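Warnmont Home Weather Station – Setting Up
Section 2: Siting the rain gauge and sending your first readings

Before you begin, read the whole section once. It takes less time than a shower, of either sort.

1. Pick your spot. The gauge wants open sky, level ground and no trees leaning over it. A good rule is to stand it twice as far from the house as the house is tall. If your garden is smaller than that, do what you can and make a note of it in the site form.

2. Fix the post. Knock it in until it stops wobbling, then check the top with the spirit level. A leaning gauge reads low in a west wind and high in an east one, and you will end up blaming the forecast.

CAUTION: Check for pipes and cables before you knock anything into the ground.

3. Fit the funnel. Turn it clockwise until it clicks. If it doesn't click, it is on upside down.

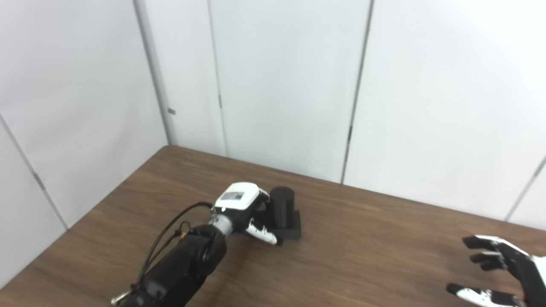
4. Fit the batteries. Two AA cells go in the base. Rechargeable ones work, though they sulk in frost.

5. Hang the temperature sensor. It goes in the slatted shield, on the north side of the post, well clear of walls, vents and barbecues. Last March a station in Plollelmont reported a heatwave that turned out to be Onyekachi Sani's tumble dryer.

Note: The sensor needs 9 minutes to settle after you have handled it. Ignore anything it tells you before then.

6. Pair the display. Hold down the Igwe button until the light blinks, then let go. Enter your height above sea level in metres. The display arrives set to 293, the height of our test site, and unless you live next door to it your air pressure will be wrong until you change this.

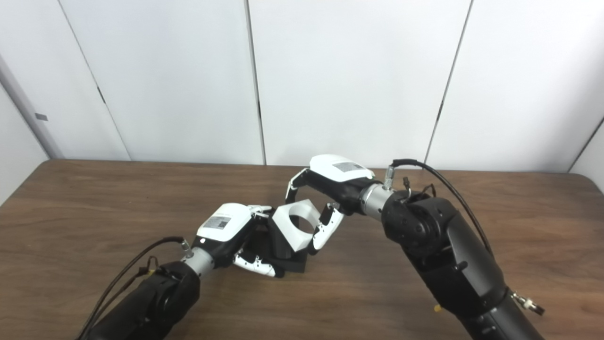
Pressure drifts a little during the first day or so – leave it alone. People who keep correcting it end up with a very tidy graph of their own fiddling.

7. Join the network. Open the Jistora page, choose Add Station and type in the code from your card. Your readings go up on the hour. Station 608, looked after by Olanrewaju Obi, is a good one to compare yours with if you live in the valley.

CAUTION: Never pour water into the gauge to see if it works while it is connected. The network will believe you, and so will everyone planning a picnic. Switch to Test first.

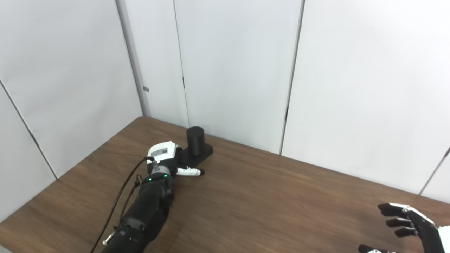
What should I do if the gauge shows no rain and I am plainly getting wet?

Look in the funnel. A leaf or a spider's web over the hole is the usual cause. Lift out the filter, rinse it, put it back and wait for more rain.

8. Write down the date you started. You will need it when you order a new filter.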